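## 4 安装立柱与围栏网

本章适用于 Esberg 系列庭院围栏的直线段安装。转角和门洞的做法见第 5 章,坡地安装见第 6 章。开始之前,请确认第 3 章的放线工作已经完成,基准线仍然绷紧,两端木桩没有松动。

### 4.1 准备工具和材料

- 立柱(带底部封盖)及柱帽
- 围栏网,按订货长度成卷供应
- 张紧线、张紧器、卡扣
- 快干型混凝土干料
- 挖孔器或铁锹、水平尺、橡胶锤、卷尺
- 临时支撑用的木条,每根立柱两根
- 手套、护目镜、长袖工作服

拆箱后按装箱单核对零件。柱帽与卡扣装在同一个小袋里,通常用胶带固定在网卷内侧。缺件请联系 Dorkow 售后,并提供箱体侧面标签上的批次号。本说明书对应的套件编号为 649。

> **注意:** 网卷的捆扎带处于受力状态。剪断前请踩住或压住网的外端,脸部不要正对开口方向。

### 4.2 挖柱孔

1. 沿基准线标出每根立柱的中心点。间距按订货单上的网片规格确定,不要自行加大。
2. 在标记处挖孔,深度 62 厘米,孔壁尽量垂直,底部不要呈锥形。
3. 清除孔底浮土,铺一层碎石并夯实。
4. 孔内如有积水,先排干再继续。黏土地区可适当加厚碎石层。

挖孔前应向物业或当地管线单位查询地下管线的位置。遇到不明电缆或管道时立即停工,不要用铁锹试探。

### 4.3 立柱

1. 先立两端的立柱,再立中间的。
2. 将立柱放入孔中,带卡槽的一面朝向挂网的一侧。
3. 用水平尺检查相邻两个面,柱身与地面应成 90 度。
4. 用两根木条从不同方向临时支撑,木条下端用短桩固定。
5. 在两端立柱的顶部之间拉一根细线,中间各柱以此线对齐高度。柱子偏高时继续夯实孔底,偏低时补碎石。
6. 离开几步,沿基准线方向目测一遍。个别立柱偏出或外倾,应在浇筑之前调正。 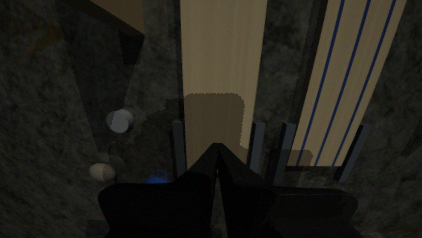 ### 4.4 浇筑混凝土

1. 再次确认所有立柱垂直,支撑牢固。
2. 按包装袋上的比例加水搅拌。一次只拌两三个孔的用量。
3. 分层倒入孔中,每倒一层用木棍插捣,排出气泡。
4. 倒至略低于地面处停止,表面抹成由柱身向外的缓坡,便于排水。
5. 每浇完一孔,立即复查该柱的垂直度。
6. 静置约 20 小时后方可拆除支撑。气温较低时应延长,具体以混凝土包装上的说明为准。

> **小心:** 水泥浆呈碱性,溅入眼睛请立即用大量清水冲洗并就医。沾到皮肤上也应尽快洗净。

霜冻期间不建议浇筑。北方地区如在三月施工,请先查看夜间最低气温。

### 4.5 挂网与张紧

1. 将网的起始边对准第一根立柱的卡槽,自上而下装入卡扣,暂不压紧。
2. 沿围栏方向展开网卷,由另一人扶住未固定的部分。
3. 依次在中间立柱上挂好上部卡扣,网的下边缘离地应保持一致。
4. 穿入上、中、下三道张紧线,在末端立柱处装上张紧器。
5. 先收中间一道,再收上下两道,每次只转半圈,轮流进行。
6. 网面平整、用手轻推能回弹即可。过度张紧会拉歪端柱。
7. 压紧全部卡扣,剪去多余线头,将断口折向内侧。
8. 装上柱帽,用橡胶锤轻敲到位。

使用 Wieczorek 型旧款张紧器的用户请注意,其旋向与本套件相反,收紧时应逆时针转动。

### 4.6 安装后检查

首次大风之后,检查张紧线是否松弛,柱脚周围的土有无开裂。以后每年春季检查一次即可。涂层如有划伤,先清洁并晾干,再涂两遍 Prurketus 修补漆,第一遍干透后再涂第二遍。

不要在围栏上悬挂遮阳布或广告布。这类布料会明显增大风荷载,由此造成的立柱倾斜不在保修范围之内。

本章编写:Wekesa Langat
安装步骤校核:Maëlle Sawatzky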